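Can a robot clear my table yet?

I have wanted somebody else to tidy up after Sunday lunch for most of my adult life, so when Trurix invited me up to Hemby to watch its arm have a go, I was on the train before I'd finished reading the email.
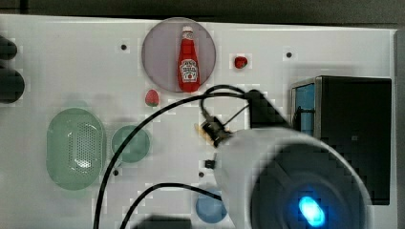

The deal was simple enough. Food goes one way, dishes go another, and the ketchup comes off the plate before the plate goes anywhere. My nephew can do it, with bribery. Yung-ching Chuang, who runs the kitchen trials, warned me that see-through dishes are the mean part — cameras tend to look straight through them and fix on the table underneath. Strawberries, she said, are mostly a matter of nerve. Squeeze too hard and you've made jam!

I stayed for 144 attempts (there was a lot of tea). The bottle went well, better than I'd have managed with a hangover. The plates were another story. On a bad run it took 4 minutes to pick up one dish, and twice it closed its fingers very confidently on nothing at all. I found myself muttering "left a bit" at it like a dad watching someone park.

Over at Lavell, the warehouse people I visited in July, the arms fly along, but they're lifting the same box all day long. A kitchen never gives you the same mess two days running, and that's what Chuang's team is up against. She thinks plates will be sorted in two years, maybe three. I've put it in my diary, and meanwhile I've bought new washing-up gloves.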